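I bought a drum machine in February, which is how most of my bad months begin.

The listing said "lightly used, one sticky pad." The sticky pad turned out to be the kick. You can make a lot of electronic music without a kick drum, and people do, and they play it in galleries to a seated audience of 11. I was hoping to play mine at Collado, where they like a kick drum so much they seem to have installed it in the plumbing.

Efe Uzor gave me the opening slot there, 9 pm to 10:30. If you have never had the opening slot, it's a lot like rehearsing in a furniture store. I had 188 tracks in a folder called FINAL and another 548 in a folder called FINAL MAYBE, and I spent the first twenty minutes playing to a man looking for his jacket. He nodded twice. I'm counting him as a fan.

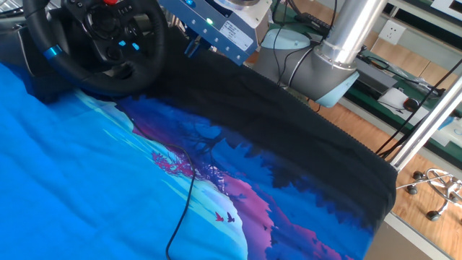
Blue cloth, pink leaves, two very small birds.

Around ten the room got some people in it. I had planned a slow build, all long pads and a bit of dub, and then Binta Eze leaned over the booth and asked whether the music had started yet. So I dropped the build and went straight to the old Urlow 12-inch, the one with the vocal that sounds like somebody ordering soup. It worked! Four people danced, then nine, then a group who had clearly been somewhere else first and would have danced to a smoke alarm.

I mixed out of it badly. There is a recording and I have listened to it more than is healthy. For sixteen bars two tracks argue about what tempo we're at, and neither one wins. Adebayo Chukwu, who was on after me, said it was "brave," and then he asked if I could move my bag.

I got paid 100 dollars and two drink tickets. The repair on the kick pad was quoted at 686, so at this rate I need six more gigs and change, or a career in galleries.

Next up is a track for Rocío Maldonado's compilation. She wants it under five minutes. The intro is currently six.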